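Ticket: Dishwasher stops mid-cycle, drain light blinking
Product: Hafstein built-in, 2-rack model
Opened by: Josefina Domínguez
Status: Resolved

Josefina Domínguez wrote:
Hello, and thank you in advance to whoever picks this up. Our Hafstein has been a very good machine for years, so I'm a little sad to be writing. Since Sunday it fills, washes for a while, and then stops with the drain light blinking and a puddle of gray water in the bottom. I've cleaned the filter (twice, the second time with an old toothbrush) and run it on the short program and the long one. Same thing both times. The only change in the kitchen is that my brother-in-law put in a new garbage disposal, a Gaton, and he is very proud of it, so I'd like to be sure before I say anything to him!

Sverre Fjeld, support, replied:
Hi Josefina, thanks for such a thorough note, it saves us both a lot of back and forth. The new disposal caught my eye. Most of them ship with a plastic plug in the dishwasher inlet, and it has to be knocked out before the drain hose goes on. Could you switch off the power to both, loosen the hose clamp at the disposal, and look into the inlet with a flashlight? Keep a bowl under the hose, it will be full. While you're down there, please also check that the hose loops up high under the counter before it drops to the disposal.

Josefina Domínguez wrote:
The plug was still there, Sverre. It came out with a screwdriver and a few taps, and I fished it out of the disposal with kitchen tongs. The loop was sagging too, so I tied it up with a bit of cord. It has now run the 90-minute program 3 times and drained every time. My brother-in-law has been told, gently.

Sverre Fjeld, support, replied:
Wonderful news, and well done with the tongs. I'm closing the ticket, but reply any time and it will open again.

One last thing on the drain hose: give it a look in a month or so, and feel along the clamp with a dry paper towel, which will show a slow drip long before you'd spot it by eye. Before you pull the machine out or work on the hose from above, clear that stretch of counter first. A small capped bottle standing upright, like the red and yellow one here, is easy to knock with an elbow when you're leaning over to reach the back – I've done it more than once in my own kitchen. Take care, and happy washing.
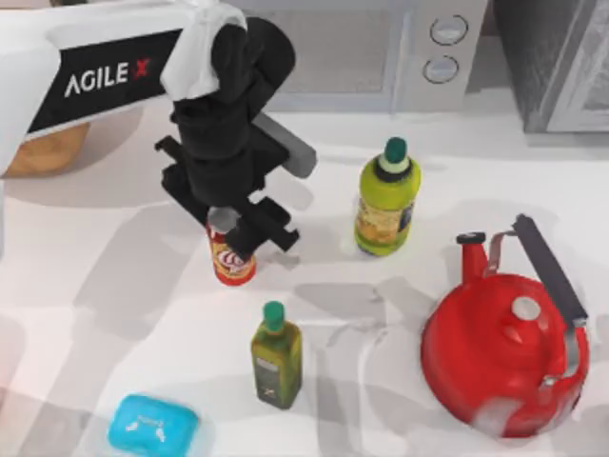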